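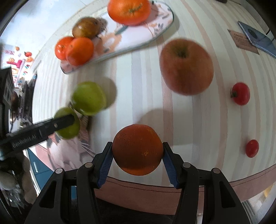 Dela Sulemana: Zehn Minuten am Tag reichen, steht auf der Clokmont-Seite. Reichen wofür, frage ich mich nach vier Wochen. Die Treppe im Büro ist jedenfalls nicht kürzer geworden.

taltov_tom schrieb:
Kommt drauf an, was du vorher gemacht hast. Ich kam vom Sofa, für mich war das Aufwärmen schon das Training. Inzwischen schaffe ich 20 Liegestütze, wenn keiner auf die Form achtet.

Dela Sulemana schrieb:
Ich achte auf die Form. Deshalb sind es bei mir sechs.

Aba Alhassan schrieb:
Muss widersprechen. Zehn Minuten jeden Tag schlagen die Stunde, die man sich für »demnächst« vornimmt. Ich mache das Programm seit September und habe etwa 30 Einheiten geschwänzt, der Rest sitzt. Mein Rücken meckert nur noch morgens.

windham78 schrieb:
365 Tage ohne Pause, so wie es im Plan steht, halte ich trotzdem für Quatsch. Muskeln brauchen Ruhetage. Meine nehmen sich recht viele.

taltov_tom schrieb:
@windham78 Im Plan steht Dehnen als Ruhetag. Seite umblättern hilft.

windham78 schrieb:
Dehnen ist keine Ruhe. Hast du mich mal dehnen hören?

Dela Sulemana schrieb:
Gut, ich hänge noch vier Wochen dran. Welches Band nehmt ihr fürs Rudern, das rote oder das graue?

Aba Alhassan schrieb:
Grau. Rot erst, wenn die Türklinke fest sitzt.

Kontakt | Impressum | © Forum Opoku | Nach oben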